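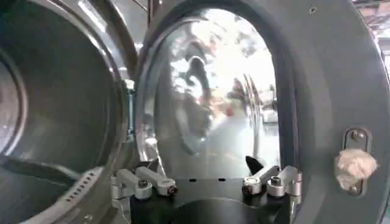
Inlow Residents' Forum
Building Services > Shared Laundry > Proposed change to booking periods

bradance_office
Residents are asked to comment on the proposal to extend laundry booking periods from one hour to two. The present rule was adopted when most households ran short cycles. Comments posted here before the July meeting will be included in the papers.

unit1407
I support the proposal. A normal cotton cycle with an extra rinse does not fit into one hour, and the next household is then left waiting beside a machine that is still running. Two hours would match the way residents wash.

goro_east
I must respectfully disagree. Doubling the period halves the number of households that can be served in an evening. Residents who work during the day have only the hours after 6 p.m. available to them. The longer period should apply before 5 p.m. only.

unit1407
The point about evenings is a fair one. I would note, however, that many evening bookings are made and never used. A rule releasing the machine after 15 minutes would recover a good part of that time.

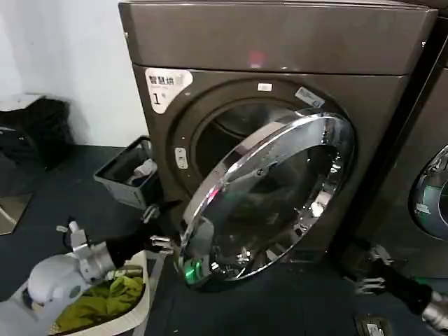

I would also ask that the release rule be printed on the booking sheet itself, as not every household reads the forum.

unit2754
Fifteen minutes is too strict for residents with small children or limited mobility. I could accept 20. I am opposed to any rule that allows another resident to remove laundry from a drum, whatever the delay.

goro_east
Agreed on the last point. Handling other people's clothing has caused more complaints than the booking periods ever did.

unit1428
May I ask whether the dryers are covered? The notice from Ghasemi Property Services mentions washing only – the two are booked on the same sheet.

bradance_office
Dryers are not covered at present and will remain at one hour. The suggestions concerning a daytime limit and a 20-minute release have been added to the proposal. Residents who object to either should state so in this thread.

unit1407
I have no objection to 20 minutes.

goro_east
I maintain my objection to two hours in the evening.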